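Splitting the flatten step from the fold step

Most of May went on a problem I had been calling a folding problem. Tevevport, our bimanual policy, was trained on 400 demonstrations of picking a garment from a basket, spreading it, folding it and stacking it in a corner. One network, one episode, one score at the end. The score was poor and told me little about why.

Lejla Begović suggested cutting the episodes in two and relabelling them. Of the 400, we kept 305. The rest had no clear moment at which the garment counted as flat, mostly where the operator had started the first fold with one sleeve still tucked under. Those clips teach the network that a bad flatten is good enough, so they went.

The criterion we settled on is simple. Take the mask of the garment, fit the template outline for its class, and compute the overlap. Above the threshold, the fold policy takes over. Below it, the flatten policy gets another attempt, up to a limit of 20 grasps, after which the trial is logged as failed. The template is chosen by hand for now – Snežana Perić has a classifier half finished.

Over 100 trials on the split version, most of the remaining failures were in the flatten step. Once the overlap passed the threshold, the fold policy rarely needed help. Two faults account for most of what is left. A sleeve lying on top of the body hardly changes the mask, so the overlap score misses it. And both arms sometimes choose grasp points on the same edge, which drags the garment sideways and leaves the creases where they were.

I tried a depth term for the sleeve case. It helped on thick cotton and did nothing on thin shirts, where the step in height is lost in sensor noise. Next I will try a penalty on paired grasps that share an edge, and report the numbers separately for each garment class. 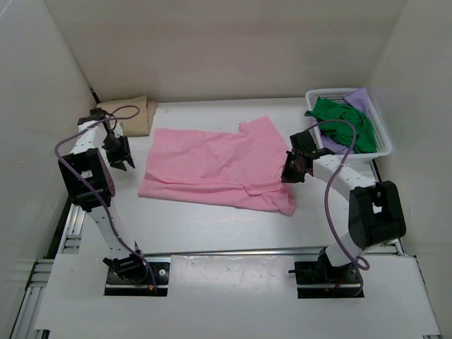
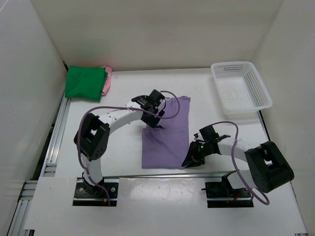
Both arms at work on a garment: pink in the first picture, purple in the second.

Contact | © Tarnine notes | Back to top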